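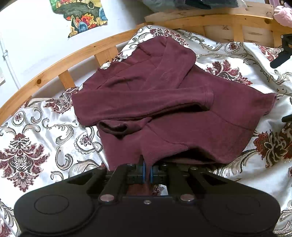

**Menu Writing and Costing, Session 3: The Short Menu**
Notes by Orla Breathnach

Welcome back, everyone. A few of you asked last time whether you should be taking down everything I say, and the answer is no, please don't, you'll miss the tasting. These notes cover the main points, and you can scribble in the margins as we go.

## Where we left off

Last session we costed one dish all the way through, Nazma Munasinghe's braised lamb shoulder, and several of you were surprised (I could see it on your faces!) by how much of the price had nothing to do with the lamb. Trim, stock, the oven running all afternoon, the portion that goes to staff dinner. Keep that worksheet handy, we'll need it again after the break.

## How long should a menu be?

When I started cooking at Jurkdale, the dining room had 17 main courses and a kitchen you could cross in three steps. We were proud of that list. We also threw away a heartbreaking amount of fish. The chef who came in after that, Darragh Mac Mathúna, cut the mains to six in his first August, and I remember being quite cross with him, as some of my favorites went. By the fall I'd stopped being cross. The cooks knew every plate by heart, the walk-in was tidy for once, and the servers could describe the food without peeking at a card.

I'm not telling you that six is the magic number. A hotel that feeds the same guests for a week needs more choice than a bistro where people come once a month. What I'd like you to ask of each dish is:

- Does it share at least one main ingredient with something else on the menu?
- Which station cooks it, and what else is that station doing at eight o'clock?
- If it doesn't sell tonight, where does it go tomorrow?

That third question is the one students tend to skip, and it's the one I'd ask first.

## Wording

Keep it plain. Name the main ingredient, the way it's cooked, and the one or two things on the plate a guest would really want to know about. "Roast chicken, leeks, mustard sauce" does a lovely job. Amrit MacLeod, who many of you will meet at the Willems kitchen visit, reads every new menu out loud to the dishwashers before it's printed – if somebody has to ask what a word means, he changes it. Allergens are a separate matter and we'll give them a whole session, so don't try to squeeze them into the dish names.

## Practice: the Testov menu

You'll find the sample menu from Testov at the back of your folder. Work in pairs. Cross out dishes until you're down to six mains, then write a line beside each one you kept, saying why it stayed. There will be arguments about the duck. There always are, and I rather enjoy them.

## For next time

Write a short menu of your own, with three starters, six mains and three desserts, plus about 500 words on how the dishes fit together. Cost one main fully on the worksheet. Bring two printed copies, one for me and one for Enda Corrigan, who'll be sitting in with us and has promised to be gentle. The storeroom price list is in the blue binder by the door, and please put it back when you're done with it.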